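I have been promising a post on dish towels since May, and three of you have now emailed to ask where it is, so fine, let's talk about dish towels. Linen ones in particular, because I've switched almost completely and I have opinions.

I grew up with terry cloth. My mother bought it in stacks, it went gray and stiff within a year, and it left fuzz on every glass in the house. I assumed that was what drying dishes was like. Then a couple of years ago I picked up a pair of linen towels from Rondgate (a little shop near my old office, mostly candles and soap) and they were awful! They pushed the water around like a squeegee. I shoved them in a drawer and went back to my fuzzy terry.

What I didn't know is that new linen often has a finish on it, and that the fibers loosen up with washing. I found this out by accident when one got mixed in with the regular laundry for a few months. One Tuesday I grabbed it without looking, wiped a wine glass, and the thing came up so clear I did the other five for fun. 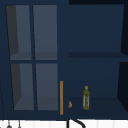

Liis Lūse wrote after my last post that I should be boiling them before first use, a good long simmer with a spoonful of washing soda, and that her grandmother would never have let a fresh linen towel near a plate without it. I tried it on a new pair. It does speed things up. The water went the color of weak tea, which was a bit alarming and also very satisfying, and after that they were about as good as the ones I'd washed the slow way all winter. Only do this with undyed linen, please. I did it with a striped one and now I have a pink one.

Okay, so what I look for now. Weight matters more than anything else. The flimsy ones feel lovely in the shop and then they're soaked after two plates and a saucepan. The ones I reach for are 300 grams per square meter, from Stillano, and they're pretty hefty when you first unfold them. They'll get through a whole dinner's worth of dishes and still have a dry corner left for the knives. I paid a silly amount for them and I'd do it again.

The other thing is the hem. I never looked at a hem in my life before this. But a cheap towel comes apart there first, always at the corner, and once it starts you're snipping threads every week until you give up. Mitered corners hold up much better than the folded-over kind. And check for a hanging loop! If it's sewn into the seam it'll last, and if it's just tacked on top it'll be gone by summer.

Cotton and linen blends are a decent middle road if pure linen is too much money. I have a 50/50 one from Londetex that I use for hands and for drying lettuce, and it has been absorbent from day one. It doesn't get quite the same shine on glass. For everyday plates and mugs I can't tell the difference, and I've tried (my husband made me do it with my eyes closed, he thinks this whole thing is very funny).
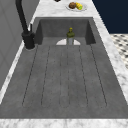
## How I wash them

Hot, and never with fabric softener. Softener coats the fibers and you're right back to the squeegee problem. I wash mine with the bath towels, normal detergent, and if something smells off I soak it overnight in warm water with a scoop of oxygen bleach.

I line dry when the weather lets me. In the dryer I take them out a little damp and pull them flat with my hands, and that's all the ironing they get. Teodor Engebretsen commented once that he irons his and stacks them by color. Teodor, I admire you and I will not be joining you.

Waffle weave shrinks like crazy, by the way. I had a beautiful big one from Khamphan and it came out of the first wash looking like a washcloth. It still works great, it's just small now, so buy a size up.

## What happens to the old ones

The terry towels got cut into squares for cleaning, and they're much better at that than they ever were at glasses. The saddest ones live in the garage for bike chains. I kept one with faded cherries on it that was my mother's, and I wrap bread in it.

Next up is aprons, I think, unless you'd all rather hear about oven mitts. I have burned through four pairs and I'm a little bitter about it. If you've found a pair that lasts, please leave me the name in the comments, and tell me whether they can go in the wash.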